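Pradidari Student Robotics Project - Progress Report to the Vanhove Fund
Prestport, 2022-06-29
Prepared by Sem Peeters, project teacher

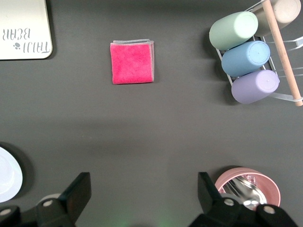 Figure 1. Work table for the kitchen task, seen from the wrist camera. The folded pink cloth lies between the board and the rack with the cups.

1. Purpose of this report

With this report we inform the Fund of what the students have done in the second half of the school year, how the grant was used, and what we ask for the next period. The first report described mostly the purchase and the installation, so I will not repeat these parts. The budget sheet is sent separately by the school office.

2. The group

At present 14 students take part. They work in three teams: one for the arm and the gripper, one for the camera and the software, and one for the task itself, which means the table, the objects and the rules of the competition. Two students left the group in spring because of their exams and three younger ones came in. The younger students started in the task team, and two of them now also write small parts of the software.

We meet twice a week after lessons in the technology room. My colleague Wim Jacobs is present at one of the two meetings and helps mostly with the electrical side. In the exam weeks we had only one meeting per week, and this explains a part of the delay described in section 5.

3. The task

The students prepare for the household category of the Plellow school competition. In this category the robot must tidy a small kitchen table. The rules give a list of permitted objects, and each school may choose its own from this list. Our students chose cups, a plate, a bowl, a rack and a folded cleaning cloth. All of them are normal household things, paid from the small materials line of the budget.

The cloth was the subject of a long discussion. Some students wanted to leave it out, as it gives few points and much trouble. The others said that a soft object is exactly what makes the task interesting. They voted, and the cloth stayed. I think it was a good decision, although it has cost us many hours.

For the cups, the first work was to take one from the rack when it lies on its side. The cups have different colors - off-white, mint green, light blue and lavender - and this helps the camera team, who can tell the program which cup is wanted. The off-white one gives the most errors. Under the lamps of our room the program sometimes takes it for a part of the white rack. The students have now written a second check which looks at the shape of the cup's bottom.

4. Results until now

Since the last report the students have recorded 483 attempts, each with a short note in the log. They keep this log themselves, and I only check it once a month. From the last full test, which consisted of 32 attempts with the cups, the team concluded that the lavender and the blue cup can be picked up in a reliable way, that the mint-green cup is acceptable, and that the off-white cup is not yet ready for a competition.

The picking of the cloth is possible if it lies flat and is folded in a square. The fingers close on one side and lift it with all its layers. When the cloth is turned at an angle to the arm, the upper layer often slides away and the rest stays on the table. The gripper team has tested two kinds of rubber for the pads. The softer one holds better but it wears quickly, so they will compare a third kind after the holiday.

The bowl has a metal liner inside, and the reflections of this liner disturbed the camera in the beginning. The students first tried to solve this in the software, without much success. Then they lowered the brightness of the lamp and the problem became smaller. The same change made the images of the dark table somewhat poorer, and they are now looking for a setting in between.

The plate was not yet attempted with the arm. It is wider than the opening of the gripper and must be taken by its rim. A drawing for this movement exists, made by the arm team, but no program.

5. Delays and difficulties

According to the plan, the complete tidying sequence should be running before the summer. It is not running. Each step works alone, more or less, but when the steps follow each other the small errors add up, and at the third or fourth object the arm is often too far to one side. The students know the cause: the arm does not return to its start position between the steps. We have chosen to repair this first, and to leave the plate for later.

A cable in the wrist was also damaged in spring, and we waited longer than expected for the new one. During this time the software team worked with recorded images, so the weeks were not lost, but the gripper team had little to do. In the coming year we want to keep a spare cable in the cabinet.

6. Use of the grant

Most of the money in this period went to the gripper parts, the camera mount and the lamp. The table objects were a small cost. From the travel line nothing was used, because the visit to the Plellow organizers was held by video call. We kindly ask for your permission to move 150 euros from the travel line to the spare parts line. The total amount of the grant stays the same.

7. Plan for the next period

In September the group starts again with the return to the start position, as said in section 5. After this comes the full sequence with the cups and the cloth, and then the plate. Four of the older students will finish school next year, so they have agreed to write a short manual for the others - how to switch on the system, how to calibrate the camera, and what to check when the gripper does not close. A first version of the chapter about the camera exists already and I can send it on request.

We would also like to invite a representative of the Fund to one of our meetings in the autumn. The students would be glad to present their work themselves, and they have asked me to write this here.

With thanks for your support and your patience,
Sem Peeters
Wim Jacobs (read and agreed)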